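**To:** Agnese Butkienė
**Re:** Melach gripper comparison, progress to 7 Jan 2025

We've had a really good stretch! Both finger sets, the flat Csonka pair and the longer Jamthorpe pair, now run in the simulator under the same controller, so we can finally compare them on equal terms. We've logged 3125 simulated trials and 2913 of them passed our data checks. The rest had a timing fault in the logger (fixed now) and will be rerun.

The wrist camera view is the part I'm most excited about. It stays close to the fingertips, and the Clorneo controller can use it directly, with no overhead camera in the loop.

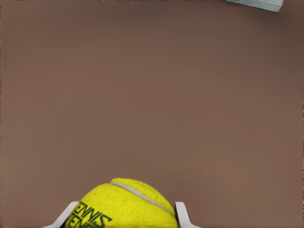
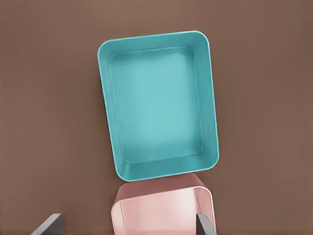 *Simulated views, brown tabletop: tennis ball between the fingers (first); teal tray and pink container (second).*

Round objects are going well with both sets. Containers are harder. Thin rims leave little room for error, and the Csonka fingers need a slower approach than I'd planned for. I've added 3 new starting angles for the container tasks and want to see those results before saying which pair we prefer.

Still to do in January:

- rerun the faulty trials
- finish the 11 remaining container layouts
- try the second camera mount, a little higher on the wrist

Spending is on plan. I'd love to show you the live runs once the layouts are finished.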